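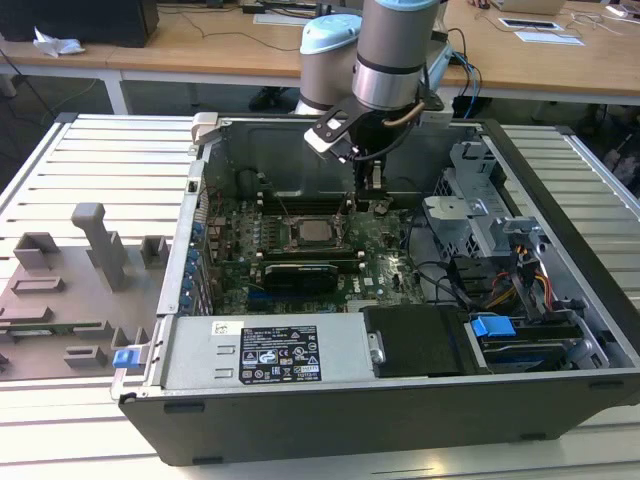 Manimia Robotics Club
Minutes of the July meeting

Present: Lilian Makori (chair), Erasto Lyimo, Kiprono Kioko, Nassoro Lema, Mwanahawa Wanyama (minutes), and most of the build group, with a few of the newer members along the back wall.
Apologies: two members away at family events, who both sent their good wishes.

The meeting opened at 4:15, a little behind time, as the previous class was still packing up. Lilian welcomed everyone and said how pleased she was to see so many faces in the middle of summer, when there are plenty of nicer places to be than a workroom with one window that opens.

1. Minutes of the last meeting
Read and agreed, with one correction. Nassoro had been put down as offering to write the whole of the project report, when what he offered was to write the part on the fixture plate. He was very gracious about it. Mwanahawa has fixed the wording and is sorry for the fright.

2. The desktop project (Erasto)
Erasto gave a long and cheerful report on the computer service task, our entry for the Istwood student showcase. The rules ask each team to have an arm work inside an ordinary desktop tower, with parts handled between the case and a fixture the team has designed itself. The tower stays on its side on the slatted table, open side up, and the group is keeping to the memory and processor end of the board until everyone is happy with the approach path.

He reminded us that teams get 52 minutes on the day, setup included, and he would like the group to be well inside that before school starts again. There was a good deal of talk about how slowly the arm should come down over the memory slots. Kiprono would like it slower still for the last stretch, and Erasto feels we could give up some care higher up and spend the time lower down. They agreed to try it both ways and write down the results in the same notebook this time, please, with the page dated.
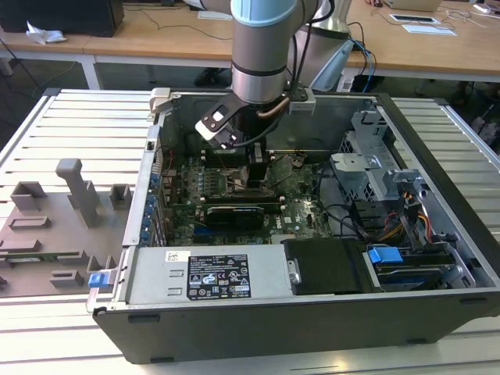

The arm over the memory slots, with our printed fixture plate to the left of the case.

Lilian asked whether the drive cage was going to be in the way. Erasto said it is a worry on the right-hand side, especially with the power cables gathered so close to it, and that all paths should come in from above and stay left for now. Agreed.

3. Fixture plate (Nassoro)
Nassoro talked us through the gray plate and was warmly thanked for his patience with the printer, which has had a trying month. He is fairly content with the tall post but would like to redo the low holders with a bit more room at the mouth, so that a board can go in at a slight angle without catching. He asked for comments on the drawing before he prints again, and Mwanahawa asked if the corners could be rounded while he is at it. He said yes, gladly.
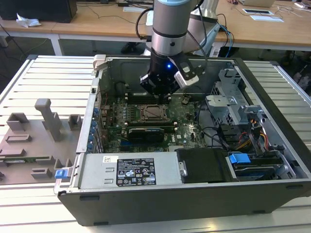

On the question of material, we have one full spool left and a part spool that may or may not be enough for a second plate. Kiprono will weigh it. If we do need more, the cost would be $17 from the club money, and the meeting was happy for Nassoro to go ahead without coming back to ask.

4. Showcase entry and money
The Istwood form is nearly done. The entry fee is $64, and Lilian has the check ready. We still need a team name, and the discussion on this went on for quite some time. Brabec and Lomix were the favorites, and after a show of hands Lomix won by 2 votes. Those who liked Brabec took it very well and have been promised it for the next machine.

5. New members' session
Mwanahawa would like the newer members to have proper time at the controls, with one experienced person beside them and no audience. Everyone thought this a lovely idea. The first session will be on gripper opening and closing only, with the speed limit left on. Kiprono has offered to run it and will bring the laminated stop-button card, which he found in his own backpack.

6. Any other business
Please could whoever has the small screwdriver set return it to the drawer.
Erasto asked that cables on the back desks be coiled at the end of each session.
Lilian passed on thanks from the parents who came to the open evening and stayed long past the end of it.

Actions
Erasto and Kiprono: slow approach trials, both versions, results in the notebook.
Nassoro: revised holders, drawing to be passed around first.
Kiprono: weigh the part spool; run the new members' session.
Lilian: send the form and check to Istwood.
Mwanahawa: put the new team name on the sign-up sheet.

The meeting closed at 5:40. Next meeting at the usual time, same room.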